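Frequently Asked Questions: The Damholm District Recall Petition

Last updated 07/06/2025

Thank you for stopping by. Since the petition to recall the district's sitting assembly member was filed, our inbox has been very full, and a good many of you have been asking the same things in slightly different words. We have tried to gather the most common ones on this page. If you read it through and still feel unsure, please write to us again - we would much sooner answer a question twice than have a neighbor sign something (or refuse to sign something) without knowing what it does.

Who is behind this page?

We are the Manatbridge Civic Desk, a small information service covering the Damholm assembly district, including the towns of Nososach and Mokgethi. We didn't write the petition and we aren't campaigning against it either. Some of us have strong feelings about it, as you might imagine, and we argue about it over lunch, but the page is meant to be useful to you whichever way you lean.

What is a recall, in plain words?

It is a way for voters to ask that an elected member face the public again before the term is finished. Signing the petition doesn't remove anybody. All it does is help bring about a vote, and it's the vote that decides whether the member stays or goes. People mix these two steps up all the time, and to be fair to them, the speeches from both sides haven't made it any easier.

Why was this petition filed?

The sponsors list 2 grounds in their statement. The first is the member's attendance at assembly sittings, which they say has been poor. The second is the handling of the road money for the Nososach to Mokgethi route, where they say work was announced and never started. The member has answered both in writing, saying that the missed sittings were excused and that the road money was held back by the district works office. You can read the statement and the reply side by side at our front counter, and we do encourage you to read the two together, even if you're already fairly sure what you think.
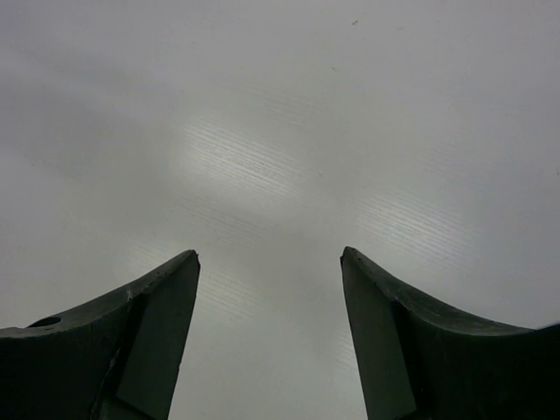

We get asked a lot whether the grounds have to be proven before the petition can go ahead. They don't. The elections office checks that the grounds are stated clearly and that the form is in order, and after that it is up to the voters to weigh them. If you feel that something in either document is false, you can send a written objection to the elections office, and it will be placed in the public file with the rest.

How many signatures are needed?

The petition needs 600 valid signatures from registered voters in the district. The important word there is "valid." A signature that can't be matched to the voter roll is set aside, and so is a second signature from the same person, however enthusiastic. Sponsors usually try to collect a few more than the minimum to be on the safe side.

How long do the sponsors have?

They have 60 days from the day the form was approved. Weekends and holidays are included in that count. There is no extension for bad weather, which was the subject of several rather damp phone calls last week.

Who is allowed to sign?

Anyone who is registered to vote in the Damholm district at the address they write on the sheet. If you have moved within the district and haven't updated your address, please do that first. It's a short form, the staff at the elections office are kind about it, and it will save your signature from being set aside later. If you have moved out of the district altogether, then I'm afraid this one isn't yours to sign, even if you still think of Mokgethi as home (plenty of us would understand that).

Can I sign for my husband, my mother or my grown children?

No, not even with their permission and not even if they're standing next to you. Each voter has to sign in person. A voter who can't write may make a mark in front of a witness, and the witness then fills in the line beneath it.

Where can I sign?

The sheets are carried by the sponsors' own collectors, who should be wearing a badge with a number on it. You are welcome to ask to see the full statement before you sign, and a collector who won't show it to you should be reported. We don't keep sheets at our office, so please don't make a special trip to us for that!

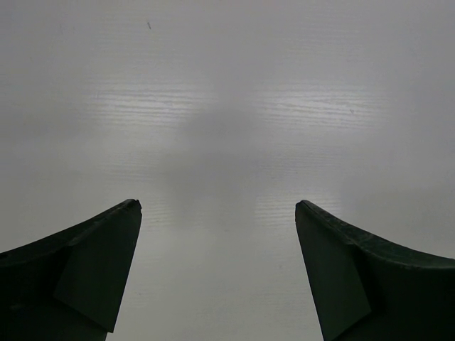 Manatbridge Civic Desk, June

I signed and now I've changed my mind. What can I do?

You can withdraw your name by writing to the elections office at any time before the sheets are handed in. Give your full name and address as they appear on the roll, and sign the letter. You don't have to give a reason. Once the sheets are in, the name stays, but remember that you are still free to vote however you like if a recall vote is called.

Will the member know that I signed?

Possibly, yes. The sheets become part of the public record once they have been checked, and anyone may ask to look at them. We know this worries people, especially in the smaller places where everybody's cousin works for somebody. It is against the rules to threaten or punish a voter for signing or for not signing, and if that happens to you, please go straight to the elections office with it.

What happens if the recall vote succeeds?

The seat becomes vacant and a by-election is called. The recalled member may stand in it, which surprises people, and so may anyone else who qualifies. Until the new member is sworn in, letters and requests for the district go to the assembly clerk.

And if it fails?

The member carries on to the end of the term, and no further recall petition can be filed against the same member for 2 years.

Can you tell me which side is right?

We really can't, though we're asked nearly every day and always very nicely. What we can do is find you the sitting records, the road budget and both written statements, and make you a copy to take home. Just ask at the front counter or write to us with the name of the document you'd like.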